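2 March 2023

I slept badly and woke up before the alarm, thinking about the release. It is strange that a thing made only of text can keep a person awake. I made tea and sat down at the desk in my coat, and I read again the message that Santosh Tyagi left in the channel at night: "The site for Thakur is showing the old price list. I did not touch anything."

I believed him. I had pushed the change myself, in the evening, and then I went to cook without looking at the result. My teacher in Parthorpe would be ashamed of me.

So the morning went for this. The commit was in the main branch, the build was green, and the server still had the old files. I logged in and compared the two folders with my own eyes, line after line, until I remembered that a computer can do it for me. The difference was 3,632 lines. I looked at this number for a long time. It was not only the price list. The server had missed two full releases, and the client had not noticed the first one at all.

By noon I was hungry and went to see what we have.
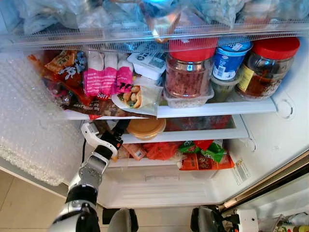 The middle shelf, with the pink snack sticks.

After eating I could think better. Our deploy script, which Harish Joshi wrote before I joined, takes the name of the last release from a small file on the server. If the file has the same name as the new release, the script says "nothing to do" and finishes with success. In July we changed how we name the releases, and now two different releases can get the same name if they come from branches with the same first word. I had named my branch "prices-fix". The one before it was "prices-new". For the script they were both "prices", and "prices" was already there from an old branch. It did exactly what it was told.

I wrote this to Harish and tried to be polite, as it is his script. I wrote the message three times. In my language I would say it in one sentence and it would sound friendly, but in English I am always afraid that I sound like a policeman. He answered with one word, "ouch", and then he called me.

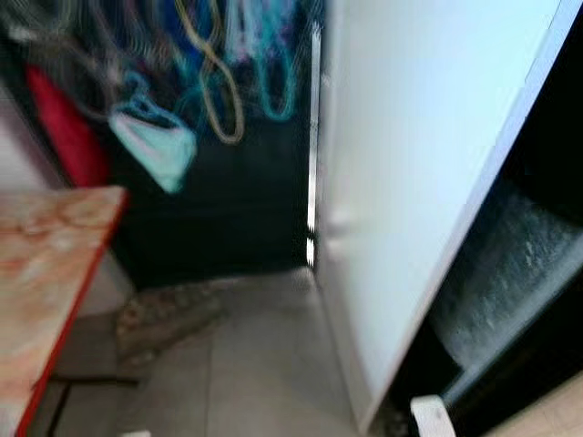

We spoke for a long while. Harish wanted to go back to the old names and forget about it. I wanted to use the commit hash, because it can never be the same for two different releases in our work, and because I do not trust people to choose names, myself included. He said that hashes are ugly and that the people at Thakur like to see a nice word at the bottom of their page. In the end we agreed on both — the nice word for the page, and the hash for the script. It is a small change, but I feel I won a little, and I write it here since I cannot say it to him.

I made the change on the test server first. We call it Tristero, and I have never asked why. The first try failed with a permission error, which was my own mistake: I had made the new folder as the root user and the deploy user could not write in it. I corrected the owner and tried again. The second try copied everything and the file on the server had the full hash inside. 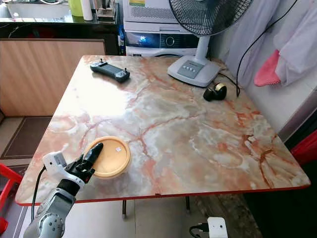
The folding table with the marble pattern.

Then the real one. I asked Santosh to stay on the line while I did it, and he was patient and did not talk. I made a backup of the live folder, wrote down the name of the backup on paper, and started the script. When it finished I opened the price list and refreshed it two times. New prices. Santosh checked it from his telephone also and said "good, go and rest", but I did not rest. I opened the other project, Casum, because it uses the same script.

Casum was correct, thank God. Only its log file had grown to 4,000 lines with the same warning about a missing folder, and I left it for another day. I added a note so that I do not pretend later that I did not see it.
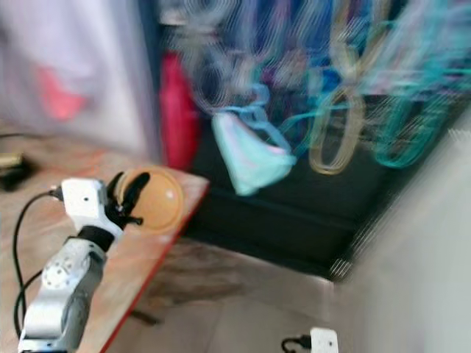 For tomorrow

Write to Thakur and explain the old prices. Short, with no technical words. Ask Santosh to read it before I send it.

Add a check at the end of the script which reads the hash from the live page and compares it with the commit. If they are different, it must fail loudly.

Delete the branches "prices-fix" and "prices-new" after Harish has looked at them.

Look at the Casum warning.

Learn the difference between "deploy" and "release". I use them as the same word and Harish corrects me each time.

Call my mother before it is too late there.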